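The Sorting Test

Sanne Visser had told the board of Lambrechts that she would believe in the machine when it could find her a sponge.

She meant it kindly. Lambrechts sold household odds and ends out of a long shed in Tallilstead, and what people bought they also sent back, in colours that didn't match and packets that wouldn't close. Somebody had to stand at the returns bench and put the sponges with the sponges. For eleven winters that somebody had been Sanne.

Then Wutolard came with a proposal and a very clean van. Their arm was called the Pluten. According to the brochure it would do the returns bench by June, and by the following year it would be in people's kitchens, emptying dishwashers. Sanne read this part aloud to her mother, who asked whether it would also rinse the plates first or leave that to the husband.

June went by. The arm came in the autumn, with an engineer who had a laptop and a sore throat.

"What would you like it to pick?" he asked.

"The sponge."

"It's quite good at blocks."

"I'm sure it is," said Sanne. "People don't bring back many blocks."

He typed for a while. The arm swung out over the bin, thought about it, and went down among the returns with the manners of a heron. Sanne pulled up a stool. She had brought her flask, and a notebook in which she had written October 18, 2019 and, underneath, the word "Sponge" with a box beside it for the tick.
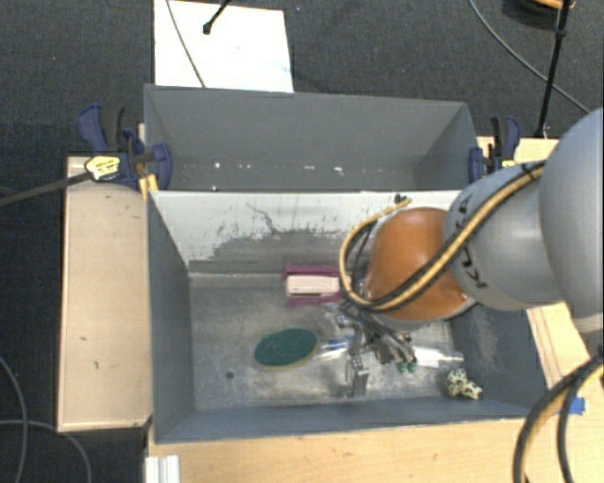

The Pluten at the returns bin, Tallilstead.

"It's considering its options," said the engineer.

"So does my nephew, when I ask him to hoover."

The log on the laptop said this was attempt 544. Sanne asked what had happened to the other ones and he told her they had been very informative. She poured him some tea for his throat. He told her that a floor was hard, a shirt was harder, and anything see-through was a sort of nightmare, and that he himself hadn't folded a towel properly in his life. She found she liked him better than the brochure.

"Will it ever do a kitchen?" she asked.

"Somebody's kitchen," he said. "A tidy one."

She looked along the shelf at the cartons still to be opened, every one of them sent back by a person with an untidy kitchen, and took off her cardigan. The arm had its side of the bench and she had hers. At four o'clock she gave it the sponge box to work towards, moved the stool a little to the left, and started on the clothes pegs.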